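Household Swap Shelf Reopens in May

The swap shelf at the Ciltley branch takes kitchen items again from May – cups, bowls, plates and small utensils. Last year 1,083 pieces were handed in and most found a new home. Please wash everything first and leave it at the Riquelme Street desk before 4 p.m.

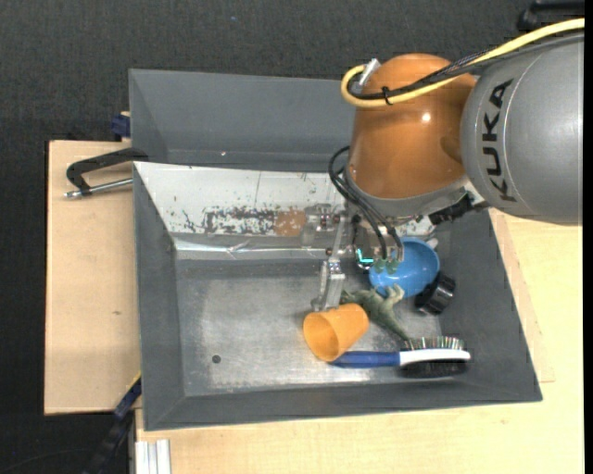 Can I bring things that don't match? Single cups and odd bowls are welcome, as long as they have no cracks or chips.

Large pots and anything electric should go to the Andale depot. Each household may bring up to 40 items – more than that, please call ahead.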